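Parcels for the Night Shift: What We Learned Since April

Dear readers,

Many of you asked how the parcel scheme at Bristell is going, so I write this item with some news and also some requests. For those who joined us recently, I will explain shortly. In April we started to send small snack parcels to people who work at night in our district: the nurses at Castellanos House, the drivers at the Takevov depot, the bakers on Uscombe Street, and the two ladies who answer the telephone at the night pharmacy. Until now we have delivered 242 parcels.

The idea came from Mavis Obi, who worked nights for many years before she retired. She told us that the hardest hour for her was always four in the morning. The canteen was closed, the machine in the corridor took her coins, and the first bus was still far away. A small thing to eat with a note from a neighbor would have meant a lot to her. When she said this at our spring meeting, several people offered money before she had finished speaking.

We collected 954 dollars in the first round. Most of it went to food, and a smaller part to boxes and cards. I was surprised by the price of boxes. The shop near the station wanted so much for them that we changed to a wholesaler in the next town, and now we buy them flat.
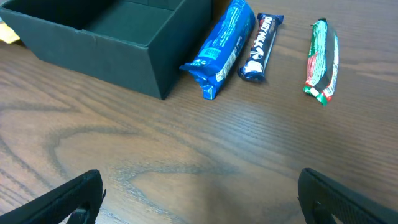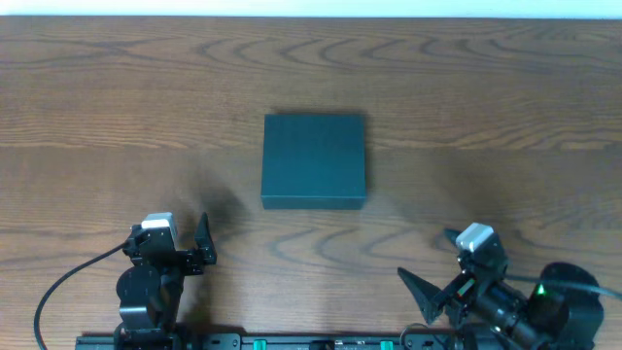
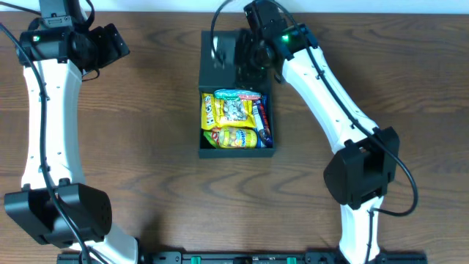
Snacks and boxes on the table

NEIGHBORHOOD NEWS

The answers from the night workers were very kind, and some were also useful. The nurses wrote that chocolate is welcome but they would like something salty too. The drivers prefer food they can eat with one hand during the break. One baker wrote, very politely, that he sees enough sweet things at his work and would be happy with nuts. We have started to keep a list of these wishes, together with allergies. If you give food, please leave it in its own closed package, with the label readable. We can't accept home-baked goods, even though I know that many of you bake much better than the factory.

About the notes: please continue to write them! Two or three sentences are enough. You don't need to know the person. The children of the Saturday language class wrote the last ones, and a driver told me he keeps his behind the sun visor. If your handwriting is difficult, as mine is, use capital letters.

The next delivery is on 27 July 2018. We need 8 more people for the evening, and at least two of them should have a car. We meet at the side entrance of the Bristell hall at seven o'clock, and the last parcel should be at Castellanos House before their shift changes at nine. Please do not ring the front bell there, as the residents go to bed early. The porter will open the garden door if you knock.

Gifts of food can be left at the hall on any morning until noon. Crackers, nuts, dried fruit and tea bags are what we need most at present. Money can be given at the desk, and you will receive a receipt if you ask for one.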